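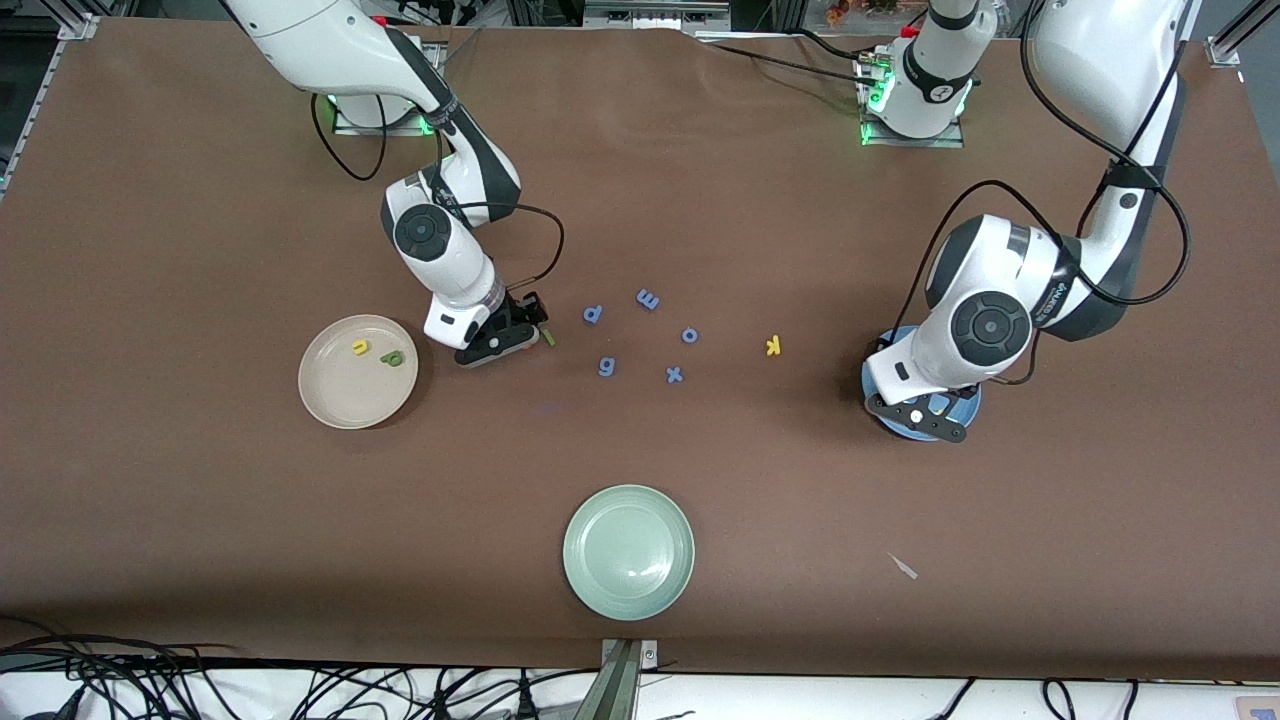

Clotside travel compression socks, below-knee, class 1

Sold in pairs. Black, navy or oatmeal. Sizes 1 to 5, regular and short leg.

We put off stocking flight socks for a long time. The shelf at the chemist is full of them, the boxes all promise fresher, livelier legs, and most of what is inside is a tight sock with a picture of an aeroplane on the front. The Clotside pair is the first we have been willing to sell, and we still have some reservations, which are set out further down.

What you get

A plain knitted sock with a closed toe, a flat seam and a wide top band. The squeeze is firmest at the ankle and eases off towards the knee. There is no silver thread, no magnet, no copper and no scent. The maker offered us a version with "cooling minerals" in the foot for a higher price. We asked what the minerals did and did not get an answer we could repeat to a customer, so we don't list it.

What we think of the claims

The leaflet says the socks "support healthy circulation". That is the sort of phrase that can't be pinned down. A properly fitted graduated sock can help with swollen ankles on a long journey, and that is a fair reason to buy a pair. The leaflet also says they "boost energy by lunchtime". We have worn them through several lunchtimes and would not say so.

It quotes a survey of 300 wearers too, most of them pleased. The wearers were given the socks free. Joni Hämäläinen, who does our buying, wrote to ask how many had been fitted by somebody with a tape measure and how many had guessed their size from their shoes. The reply talked about customer satisfaction - it did not say.

Measuring

Shoe size will not do. Measure first thing in the morning, before the legs have had time to swell, sitting down with your feet flat.

1. Ankle: the narrowest part, just above the bone.
2. Calf: the widest part.
3. Length: floor to the crease behind the knee.

Do both legs. If they come out in different sizes, ring us and we will make up an odd pair at no extra cost. If you fall between two sizes on the ankle, go by the chart and not by what feels comfortable in the hand. Don't fold the top band over, as this doubles the pressure just where you don't want it.

Please ask first

Don't order these if you have been told you have poor circulation in the arteries of your legs, or if you have broken skin, numb feet, or a calf that is newly hot, red or painful. Talk to your doctor or nurse. These are not a replacement for prescribed stockings, and we won't swap a prescription for them however much cheaper they look.

How they wear

Salim Mrema on our fitting desk washed one pair by hand and another at 40 degrees in a bag. After 10 washes the machine pair had gone a little bobbly at the heel and the top band had slackened slightly. The hand-washed pair looked better. The packet says "lasts for years", and we would not count on it. Oatmeal shows every mark.

Other makes we carry

Mushi open-toe: softer, slips down on thin legs.
Idow cotton-rich: warmer, harder to get on, better for dry skin.
Bisdale wide calf: the only one we would suggest for a large calf with a narrow ankle.

Returns

Unworn pairs in the packet can come back for a full refund. Tried-on pairs can be exchanged once for another size. Price and size chart last checked 5 November 2024. Short leg in navy is out of stock until January.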